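2026-04-25

Watched the Miloslav Pešek interview last night, all of it, and then read the write-ups this morning with coffee. I had told myself I would skip it. I've read two books about that man and seen him live three times, and I didn't think there was anything left for him to say that I would want to hear. But Régis texted me at nine to ask if I had it on, so I put it on.

He looks older. He had on a gray sweater and kept pulling the sleeves down over his hands. The interviewer was Valentin Deschamps, who I usually can't stand because he talks over people, but he kept quiet for most of this one. The first part was the new record. Pešek said he wrote it in 16 weeks at his sister's house and that he hadn't planned on writing anything. His wife's piano was there and he got tired of looking at it with the lid down.

Then they got to her. He has never talked about her on television before, at least not since she died. He said they used to eat dinner at ten at night because of his shows, and that he still can't eat before ten. He said people keep trying to introduce him to someone and he goes, because it's rude not to, and then he goes home. Deschamps asked if he thought he would marry again. Pešek said, "I don't think about it. I think about whether I turned the heat off." I wrote that down on the back of the gas bill, so I know I have it right.

The write-ups all went with the marrying again part. Three different sites had it as "Pešek rules out love," and he didn't rule out anything. One had a photo of him with Thierry Lebrun's sister from years back and called her a close friend, which I suppose she is. I closed that one.

Régis called at lunch. He thinks the whole thing was set up by the label to sell the album. I said of course it was, that's what those interviews are for, and it can still be true. He said I'm soft on Pešek because of the Plisier show. Maybe so. That was the night the power went out and he sang two songs with no microphone, and I was close enough to hear him breathe in. Régis was in the parking lot looking for his keys and missed it, and he has been sour about it ever since.

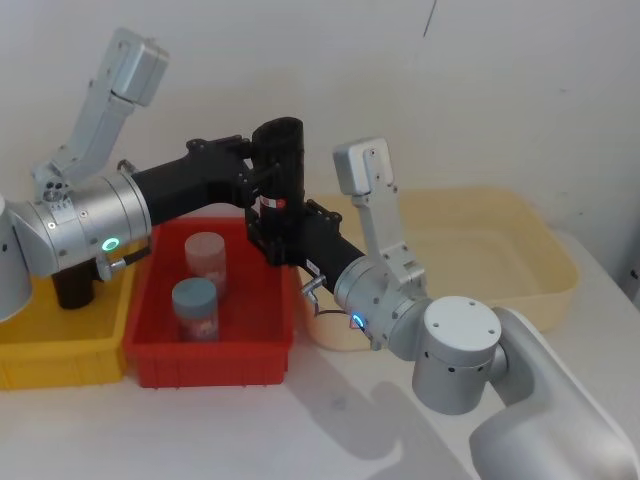
We argued for a while over whether he'll tour. Régis says no, he'll do a few television spots and a Christmas special and that will be it. I say he will, but small rooms. He more or less said so himself, toward the end, when he talked about Skokico. The hall there holds 341 people and he said it was the last place he could see faces. He didn't say he was going back, only that he missed it. I looked at the hall's website after we hung up and there was nothing on it but a magic act and a dance school recital.

Listened to the record in the afternoon, start to finish, with the windows open. I don't love it yet. The first song is too long and there's a choir on it that didn't need to be there. The fourth one is good. It's called "Prilness," after the town where they had the cabin, and it's only him and the piano. You can hear the pedal squeak. I played it twice, then did the dishes, then played it again. The last song I'll need more time with. Thierry Lebrun plays guitar on it and I have never liked his playing, he puts in too many notes, but I should give it a fair try.

Went back and found the old interview from when they got married, to compare. It's strange to watch now. She does nearly all the talking. He sits there and grins and agrees with her, and when the host asks him who made the first move he points at her and she hits him on the arm. I had forgotten how loud she laughed. The sound is bad and somebody has put their own logo over the corner, but it's all there.

Chukwuemeka Omoregie came by at five to return the ladder. He had seen the headline and nothing else, and he asked me if it was true that Pešek had sworn off women. I told him about the heat. He said his father was the same after his mother died, checked the stove every time he left the house and then once more from the car. His father did get married again, in the end, to a woman from his bowling league. They fight about the thermostat. I gave him some of the soup to take home.

I need to order the record on vinyl before they raise the price. Régis says the first pressing always has problems and to wait, but he said the same about the last one and then he couldn't get it. The plain edition is enough for me. The other has a book of photos and a signed card, and I doubt he signed them himself.

Things for tomorrow: call the pharmacy, pay the gas bill (copy the quote off the back first), get lightbulbs. I also owe my sister a letter from March. She liked Pešek before I did, and she'll want to know about the piano.

Ate at seven. Soup again. Bed early if I can, though the neighbors have people over.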